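Khanyisile Msimang
30 April 2023

Thread on the door-opening work Shobha Varghese and I have been doing in simulation. Short version: for a mobile two-arm robot, choosing where to look from matters more than we assumed. Numbers and failures included.

1/ Setup

The task is household doors. The robot gets a goal ("be on the other side") and a stack of camera views. No map, no door model, no hinge location. One policy outputs base motion and both arms together. We call the policy Fenex. The apartments come from our scene generator, Mekley.

2/ Observations

Three views per step: one from the head, one from behind each gripper. The head view has a known problem. Pitched down far enough to see the hands, it also sees a lot of torso, and whatever is low and close to the chest is lost. Handles sit near the edge of what is left.
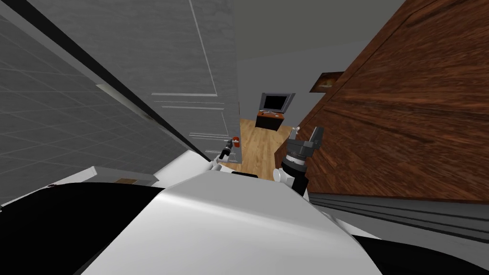 3/ Baseline

The baseline stacks all three views and feeds them to one encoder. It learns to lean on the head view for nearly everything. We checked by blanking the wrist views at test time: success barely moved. So two of three cameras were being carried along for nothing.

4/ What we changed

Each view gets its own encoder and a small gate. The gate is trained on one extra signal: how well that view alone predicts the hinge angle 11 steps ahead. A view that can't predict the angle is turned down. A view that can is turned up, even if it shows very little of the room.

5/ Why the wrist views carry hinge information

An open gripper next to a door sees leaf, jamb and wall at steep angles. Small changes in leaf angle move those edges a long way across the view. From the head the same change is a few pixels.
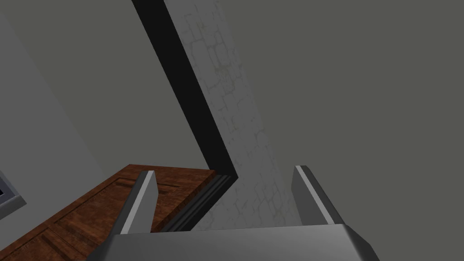

6/ Training

32 apartments, 1,000 episodes each, door width and swing direction randomized. Wall and door textures are drawn separately so the policy can't pair a door with its surroundings. Anil Raju wrote the texture sampler and found a bug in August where left-hinged doors never got the dark wood. All runs before that fix were thrown out.

7/ Result

The gated policy beats the baseline on every held-out apartment. The gap is largest on doors that start closed or nearly closed, and smallest on doors that start wide open, where both policies mostly just drive.

8/ The gate's behavior

During the approach the head view dominates. Close to the door, weight moves to one wrist, usually the one nearer the jamb. We did not supervise that choice. Views like the next one, with panel grooves on one side, dark frame strips in the middle and plain wall on the other, get high weight.

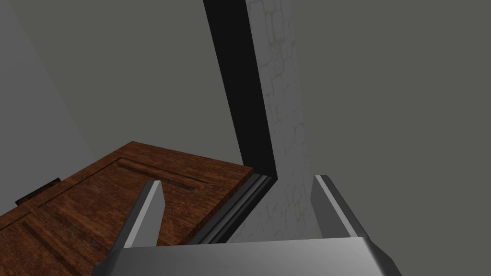 9/ Ablations

Removing the hinge-angle signal and keeping the gates: back to baseline. The gates alone do nothing useful.
Predicting the angle 3 steps ahead in place of 11: the gate flickers between wrists and the base motion gets jerky.
Sharing one encoder for both wrists: small loss, half the memory. We will probably keep this one.

10/ Failures

Most remaining failures are in tight approaches. With a counter or wall close on one side, the arm on that side has little room, and the policy sometimes backs the base up again and again until time runs out. It also confuses a door slightly ajar with a closed one when the only evidence is a strip of floor past the leaf.

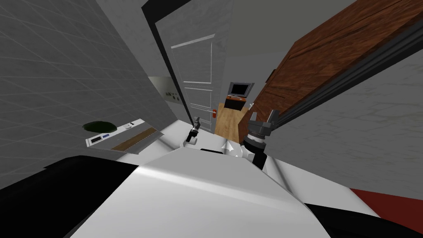 Ashwin Nadar suggested adding a cost for repeated base reversals. It cuts the timeouts but raises contact with the jamb, so we left it out of the reported numbers. A longer observation history is the next thing to try.

11/ Limits

All of this is simulation. Contact between fingers and handle is simplified, and the hinges have no spring or latch wear. The hinge-angle signal comes free in a simulator and will not on hardware. Saranya Krishnan is looking at estimating it from the wrist views alone.

12/ Release

Code and the Mekley door set go up once the shared-encoder runs finish. If you have scenes with sliding doors, please write to me. We have none, and the gate signal as defined assumes a hinge.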